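Toy library opens second sorting table at Hurkthorpe

9 December 2024

Families in Hurkthorpe will be able to borrow from a larger stock of wooden toys and puzzles after the toy library took on a second sorting table at the Phetsri Centre.

The new table went into the side room last week. Donated toys are laid out on it, matched up with their missing parts and checked before they go onto the lending shelves. Until now all of this was done at the end of the lending counter, which meant it had to stop whenever the library was open to the public.

The library now has 249 items on its list, up from fewer than 200 in April. Most of the increase has come from wooden toys for children under five, with stacking and sorting toys borrowed more than anything else.

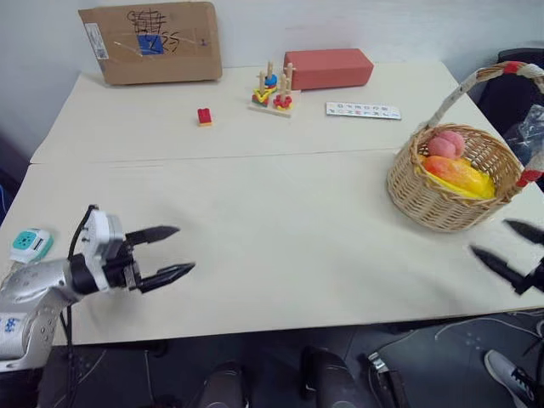 Hurkthorpe Toy Library - Early Years Team

A peg stacking toy with blue, yellow, red and green pieces is among the things on the table, along with a long red box, a cardboard box and a wicker basket with a tall handle. Stacking toys take longer to check than most, as the pieces are easily mixed up between sets. Any set that is not complete is held back for up to 40 days in case the parts turn up, and after that the spare pieces are kept for repairs.

Each toy is wiped down and looked over for splinters, cracks and flaking paint. It is then given a number and entered on the list. Letter and number games are checked against their instruction sheets where these have come with them - many have not, and the team would be glad to hear from anyone who still has one in a drawer at home.

The table was paid for with a grant of £400 from the Mosico Fund, which also covered new storage tubs and a set of shelf labels.

Membership costs £2 a month for each household and allows up to three toys to be borrowed at a time. Loans last for three weeks and can be renewed once if no other family has asked for the toy.

Donations of clean wooden toys can be left at the Phetsri Centre reception during opening hours. Soft toys, battery toys and anything with a mains plug cannot be accepted. Larger items such as ride-on toys and play kitchens should be arranged with the library first, as storage space is limited.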